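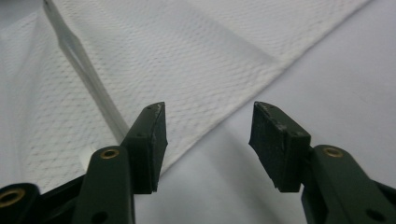 2 min read

I went to Bruverport mainly for the ceramics show at the old customs house, and ended up spending most of the afternoon in the print rooms two streets over. I had been there once before, in April, when half the building was closed for rewiring and you could only see the ground floor. Everything is open again now.

The print rooms are run by Ginette Pichon, who used to have a small gallery in Gatport. She shows works on paper and very little else. The current hang is etchings and a few monotypes by Ksawery Makowska, all from the last few years, most of them views of the canal locks at Skalau. I didn't know the work. The early plates are dense and a bit fussy, with a lot of crosshatching in the water. The later ones leave the water blank and put all the ink into the lock gates. I liked those much more and went back to them twice.

Prices are on a sheet at the desk. A small unframed etching is 600, which is more than I wanted to spend, so I bought the catalog. It is printed on decent paper but the captions on two pages are swapped, and there is a slip tucked in the back to tell you so.

Upstairs is a room for the loan collection. The catalog says it has 2,271 sheets, and you can ask to see anything in it if you write a few days ahead. I hadn't written, but the assistant let me look through one box that was already out for somebody else. It was mostly bookplates. There was one of a heron by Armelle Hervieu that I would have taken home if they allowed that sort of thing. No. 419, if you want to ask for it.

The ceramics show was fine. Gerrit Verschueren has a long shelf of salt-glazed bottles that would look better with half as many on it. Timothée Gilbert is showing plates, flat ones, hung on the wall at a height where I had to look up at the undersides. I assume that was on purpose. The lighting in the customs house has always been bad and they have now added spotlights, so you get glare on every glaze that has any shine to it. Go in the morning if you can. By three o'clock the sun comes through the west windows and you can't see much of anything on that side.

If you are coming by train, the print rooms are a short walk from the station. Go out by the back exit and turn left at the pharmacy. The café next door has changed hands and no longer does lunch, only coffee and a sort of almond cake. The print rooms close for an hour at midday, which I found out by standing in front of the door.

Makowska's etchings are up until the end of the month and then go on to Quezada, where I'm told the space is larger and they will add the drawings. I'd like to see those. The ceramics come down a week earlier.

I've written to Ginette to ask about a second look at the boxes and will put up some notes on the bookplates if she says yes.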